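Notebook, March: grasp confidence on the bin task, again

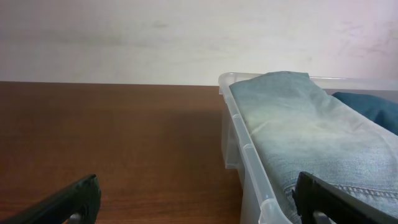
Janaka's new grasp scorer went onto the wrist stream this morning and I am still not convinced it measures what we say it measures. The claim in his note is that it ranks candidates by how well the cloth will hold. My suspicion is that it ranks them by contrast. With the jeans in the clear bin the top candidates landed along the pale double stitching and on the rounded fold by the back corner, both of which are strong edges. The washed-out patch in the middle of the denim, where I would pinch if it were my hand, got next to nothing. Good grasps and strong edges overlap often enough on clothing that you could fool yourself for weeks.

Checked the obvious things first. Hand-eye calibration is from before the Skaltar planner update, but reprojection looks fine. Exposure locked. Scorer running the weights Janaka tagged, not my old ones (I have made that mistake).

Then the bin rim. The depth filter treats clear plastic as whatever is behind it, so the planner sees a wall in some updates and open air in others. Ľudovít wants to fix this by padding the collision model 10 mm all round. Fine, but then the approach from the tabletop side gets rejected and we are left coming straight down, and the scorer was never tuned for straight down. One patch pays for another.

Ran 10 replans from the same start pose without moving the arm. Same image buffer, same seed, or so I thought. Three different first choices. Mahsa found the reason after lunch: the seed is set in the Dakero wrapper and then set again from the clock when the node comes up. So every "repeatable" comparison in the last report was nothing of the kind. She has a branch.

With her fix in, the 10 replans agree. Agreement is cheap, though. They agree on the stitching.

Tried raising the sample count from the default to 3000. The ranking barely moved and the cycle got slow enough to annoy Vilém, who needs the machine. Put it back.

To do:
— blur the input and rescore. If the ranking collapses, it's an edge detector with a nice name
— same cloth, stitching side down
— ask Tatiana whether the training labels were drawn on seams. I think they were
— rim: try a fixed bin model at a known pose before anyone pads anything
— no success rate in the slides until we have 20 real lifts on the new seed handling

Janaka disagrees with most of this and has written so in the margin of the printout. His point about the fold is fair. I'll rerun that one first.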